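Notes for the Monday talk: "The arm that pulled its own plug"
(20 minutes, leave 5 for questions)

OPENING
Hi everybody, thanks for staying past the coffee. I'm Ayuba Frimpong, I look after the picking cells at Bergeron, and I'm going to spend my time up here telling you about a fault that took us 9 days to find and one zip tie to fix. (Pause. If they laugh, great, if not just keep going!)

I'm telling it because I signed off on the cell. So when I say "we" missed something, I mean me, mostly.

WHAT WE WERE RUNNING
Simple job. Arm reaches into a metal bin, picks up a bar, puts it back down, and does it again all night long. We call the test Plorka, don't ask me why, Elikem named it. The goal was a long run with no person stepping in, and we were doing really well. We got to pick 1,587 and I was already writing the happy email in my head.

Then the gripper let go of a bar in mid-air. No warning, no error on the screen. The arm carried on to the drop spot, opened a hand that was already empty, and went back for the next one like everything was fine.

(Slow down here.) That's the part I want you to hang on to. The drop was bad. The silence was worse. The log for that pick says "success." 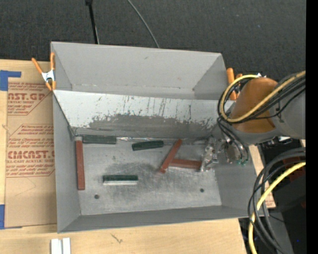

CHASING THE WRONG THING
So of course we blamed the gripper. Domingo Vergara took the fingers apart and cleaned them, and we got a lovely clean gripper that still dropped bars. Then we blamed the bars. Then we blamed the camera software, which was rude of us, and I've said sorry to Edit for that one.

We even turned the speed down by half, and the fault went away for a whole day! Big cheer, pizza, the works. It came back at 2 in the morning.

(Ask the room: who has "fixed" something by slowing it down? Wait for hands.)

WHAT IT WAS
Kwabena Kwofie sat down next to the cell with a sandwich and just watched. No laptop. After a while he says, "It only does it on the right-hand side." And he was right. Every drop we had came after a reach to the far right of the bin, with the wrist turned hard over.

In that pose the cable loop on the arm had no slack left. It tugged on the connector for the grip signal, just for a blink, and the controller read the blink as a command to open. Slow the arm down and the tug was gentler, so it happened less. That was our big fix. Oh boy.

(Mention: 18 drops in total once we went back and checked the video by hand. The log owned up to none of them.)

THE SAFETY BIT
These were small bars and they fell back into the bin. No one got hurt, no one was close. But we have the same connector on the Moltska cell, and that one lifts parts you would not want on your foot. We shut it down that same afternoon, before we had even proved the cause. I got some grumbling for that and I'd do it again tomorrow.

WHAT WE CHANGED
A lost signal now means hold, never open. Should have been that way from the start.

The gripper has to report that it's still holding something at the drop spot before the log gets to say "success."

We moved the tie point so the loop has slack in every pose, and somebody drives the arm by hand to all the corners before a run. Takes ten minutes, it's boring, we do it anyway.

Since then we've run more than 200 reaches to that nasty right-hand corner with no drops. I know, that's a small number next to where we started. The long run is going again in April, so ask me then.

CLOSE
Thank Kwabena, Domingo and Edit by name. Elikem has the checklist if anyone wants a copy, grab him at the back.

Questions. (If someone asks why we didn't have a hold-on-loss setting to begin with: it was there, it was switched off, and I hadn't looked.)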